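**Ticket 489 -- Gripper fails to hold tape rolls during pick task**
**Project:** Niron student manipulation project, Gudcombe College
**Opened by:** Åsmund Dahlgren, project supervisor
**Queue:** Teaching laboratory, robotics support
**Priority:** Normal
**Status:** Closed, with one action carried forward
**Opened:** Wed 19 August

### 1. Summary of the fault

The student team reports that the arm does not reliably hold a roll of packing tape when it is picked by the rim. The fingers close, the controller reports a completed grasp, and the roll then slips out during the lift or turns in the grip until it strikes the left finger. The fault was first noted by the team in July, when it was put down to a poorly taught position. The positions have since been taught again by two different students and the fault remains.

The task forms part of the assessed demonstration for the Niron project. Each team is required to pick items from the table, carry them to the sorting tray and release them without dropping. Tape rolls were chosen by the students themselves and approved by the department at the start of the project. Substituting a different item is permitted under the project rules but would require the team to submit its risk form again, and the team has asked that this be avoided if possible.

### 2. Equipment and settings at the time of report

- Arm controller: Nordin teaching unit, laboratory bench configuration
- Motion software: Prostosance, student build
- Fingers: black pointed pair, standard issue for this project
- Camera: wrist mounted
- Grip force setting: 22 per cent
- Approach speed: reduced, as required for supervised student use

No error code was shown on the controller. The event log was exported by the team and is attached to the ticket.

### 3. Steps already taken by the team

The following had been completed before the ticket was raised:

1. Controller restarted and arm returned to home position.
2. Finger fixings checked by hand and found tight.
3. Wrist camera calibration repeated using the printed card.
4. Pick position taught again, first by the original student and then by a second.
5. Grip force raised by a small amount and returned to the original value when the fingers began to mark the cardboard core.

The team is reminded that step 5 should be agreed with the supervisor beforehand. The change was logged correctly and no damage to the fingers was found, so no further action is required.

### 4. Support investigation

Support attended the laboratory and asked the team to run the rim pick at the slowest available speed, stopping the program before the close command so that the approach could be checked.

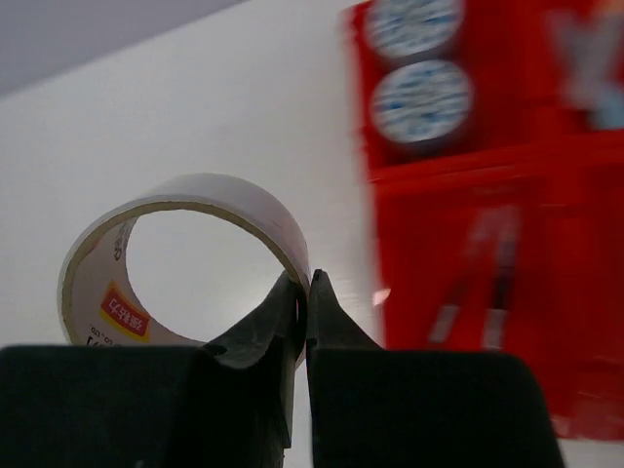
*Rim pick, roll standing on its edge. Fingertips near the right side of the roll.*

The approach itself was judged acceptable. The tips arrive close to the taught position and the wrist is square to the table. Two matters were however noted for the team.

Firstly, the taught position places very little of each fingertip on the rim. The fingers are narrow at the tip and widen considerably lower down. A grasp made at the extreme end therefore relies on a small contact area, and any error in the approach is enough to lose it. Support recommended that the position be moved further on to the roll.

Secondly, the program uses one stored width for every tape roll. This value was taken by a student from a new roll of packing tape and entered as a constant. As a roll is used up, the thickness of tape on the core falls, and the stored width no longer matches the item. The controller in its present configuration treats the close command as complete when the stored width is reached. It does not test whether anything is being held. This is consistent with the log, in which every failed pick is recorded as a success.

The team asked whether the wrist camera could be used to estimate the thickness of the rim. Support advised that this is possible in principle but falls outside the student build of Prostosance. It would need the extended vision package, which the college does not license for undergraduate projects.

### 5. Change applied

With the agreement of the supervisor, the following changes were made to the team's program. The previous version was saved under the same name with the suffix "-old".

- The rim pick position was moved 6 mm further on to the roll.
- The close command was changed from a fixed width to close-until-contact, using the existing force limit.
- A check was added after the close command. If the final width is below 8 mm, the program opens the fingers, returns to the approach point and reports a failed pick.
- The grip force setting was left at 22 per cent.

The figure used in the width check was chosen by the team after measuring the items they intend to use. Support has no objection to it, but it must be reviewed if any thinner item is introduced.

### 6. Testing after the change

The team repeated the rim pick with the roll upright and the roll was lifted and released at the tray. The run was repeated after a full restart with the same result. The supervisor was present for both runs and has signed the log.

Testing was then extended to items lying on the table, which the demonstration also requires. The large roll was laid on its side and the smaller ring was selected as the target, so that the arm had to work close to an item it was not meant to touch.
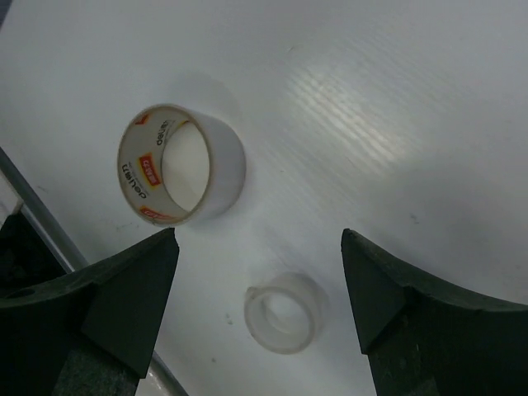

The close-until-contact setting is of particular importance for this part of the task. The frosted plastic ring is a good deal smaller than the large roll, and a stored width suitable for one cannot be suitable for the other. Under the earlier program the students had kept a separate constant for each item and selected it by hand. These constants have now been removed and the team has updated its written procedure to match.

One further difficulty was recorded at this stage. On some runs the software placed the centre of the small ring slightly to one side, and the approach had to be stopped by the student at the pendant. Support considers that glare on the white table surface is the likely cause. The ring is translucent and pale, and there is little contrast between it and the table for the software to work with. The problem was less frequent when the overhead light nearest the bench was switched off -- this is a practical measure for practice sessions only and should not be relied upon for the demonstration, where the lighting will be set by the assessors.

The team has been asked to try a plain dark mat under the work area. Mats are available from the stores on signature. If a mat is used, the table height in the program must be corrected for its thickness before the arm is enabled, and the correction must be checked by a second person.

### 7. Comments on the ticket

**Student team:** We confirm the new settings are working for the upright roll. We have a mat on order from stores. Could the failed pick message be shown on the bench screen as well as on the pendant?

**Support:** Yes. The message can be sent to the bench screen from the output menu in Prostosance. Please use the standard wording in the project handbook so that assessors see the same text from every team.

**Å. Dahlgren:** I am content for the team to continue. I would ask that the old program is kept until after the demonstration and that it is not run on the arm in the meantime. The assessors may wish to compare the two versions, and the team should be ready to explain the change in its report.

**Student team:** Understood. The old version has been moved to the archive folder and marked read only.

### 8. Resolution

**Cause:** Fixed close width used for items of differing thickness, together with a pick position too near the end of the fingertips.

**Fix:** Pick position moved, close command changed, width check added.

**Carried forward:** Location of the small ring under bright light. Team to test with dark mat and report under a new ticket, quoting this one for reference.

Support time of around 22 hours remains available to the Niron project for the rest of the period. Further requests should be made through the laboratory queue and approved by the supervisor before submission.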